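Padlock Sorters Wanted, Part Time

Jallura takes in used padlocks and matches them with their keys for resale. We need 2 people for the bench from June. Shifts are six hours. You will try keys, put locks and keys together, and set aside any lock without a match.
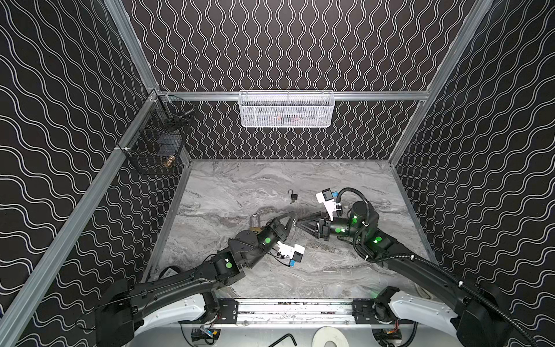

No experience needed. You should have steady hands and be able to read small stamped numbers. Training is paid and takes 11 days.

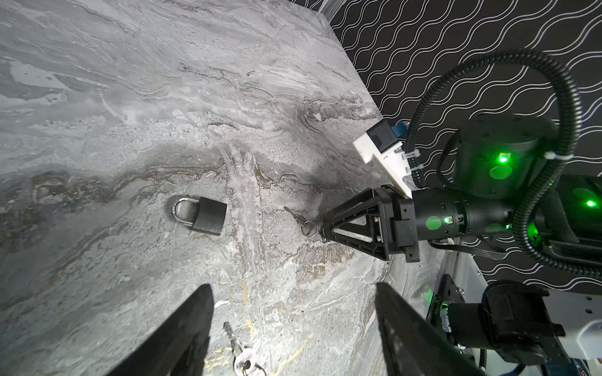 Black padlock and a set of keys on the marbled tabletop.

To apply, write to Lorraine Bright and say which shifts suit you.

Recent listings
Key cutter, Trurent
Stockroom help, Hattori
Van driver, Sodance

Contact | Back to top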